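2019-11-15

Star fruit! I finally got one, from the little grocer on Ngui Street, and I've been grinning at it all afternoon. I haven't eaten one since I was maybe ten, at my aunt's, where they dropped off the tree faster than we could pick them up. She'd slice them thin and dust them with salt and chili, and we'd stand at the counter until our lips stung.

I'm doing fruit on the mint plate this time, no bowls. That plate makes everything yellow look twice as yellow (I tried it with lemons last week and was so pleased with myself).
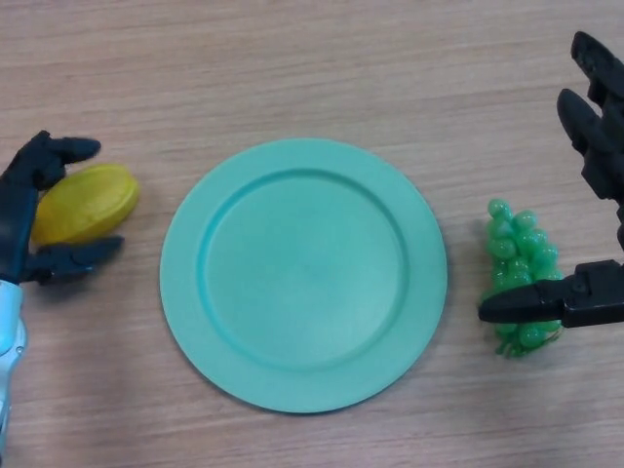

Mitali Thambiah says I should leave it alone until all the green has gone out of the ridges, and then trim the brown edge off each rib before slicing, or it tastes bitter. She'd also put it in a salad with cucumber and mint, which sounds so good I've already written cucumber on the list.

I want to do a big platter of them in December, stars all the way around the rim and lime in the middle. Must ask the grocer if he'll still have them by then. And buy chili powder, the jar is down to dust!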